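**The bin by the door**

June, a little after seven in the morning, and Kirsty Forsyth is already on the floor of the shop with her sleeves up. Coffee going cold on the windowsill. Fundley is the kind of secondhand place where you go in for a lamp and come out with a cheese grater and somebody's bowling trophy. Over 3000 things on the shelves, she thinks. She stopped keeping a list two winters ago.

What people come for, though, is the bins. Deep ones, plain, open on top, no labels. Everything too small or too odd for a shelf goes in. Combs, lids, toy parts, brushes, the thing that came with the blender. You dig. You pay by the handful.

"I used to sort it all," she says. "Hair stuff here, kitchen stuff there. Sold nothing. Tipped it all together and they went nuts."

She lets me have a go. First rule, she says, is start at the walls. Long things slide to the side and stand up, and that's where the good handles are. The middle is mostly lids. I do what I'm told and get a spoon, a whistle and one half of a pair of salad tongs in the first minute. Not bad. The whistle works, sorry to everyone on the street.
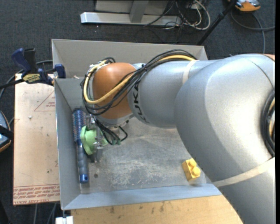
Brushes are the surprise seller. Round ones especially, the barrel kind for blow-drying, which cost silly money new and last forever if you pull the hair out and give them a soak. Kirsty does hers in a bucket out back, 15 minutes in warm water with a squirt of dish soap, then bristles down on a towel overnight. Never on the radiator. She melted one that way and the smell hung around till Easter.

Color helps too. A blue handle will go before a black one every time, same brush, same price. Green does OK. Beige you can't give away -- she has a whole drawer of beige and has made her peace with it.

The regulars have their own ways of going about it. There's a man who only wants wheels. There's a pair of sisters who take one end each and work toward the middle, not talking, and split whatever they find over lunch at Kan across the road (get the dumplings, skip the soup). Kids just climb in up to the shoulder. One boy came up with a Tukitz, the little wind-up game, still ticking, and his grandmother had to sit down because she'd had the same one.

By noon the first bin is down by half and there's a line for the second. Kirsty drags a fresh box from the back, a house clearance from out past Sukudero, and tips the lot in. Big clatter. Everybody leans over at once.

I spent 12 dollars, by the way. Seven brushes, a shoehorn, and teh other half of the tongs, which was in there after all, right down flat against the bottom. They don't match. They're on my kitchen counter now and I've used them twice.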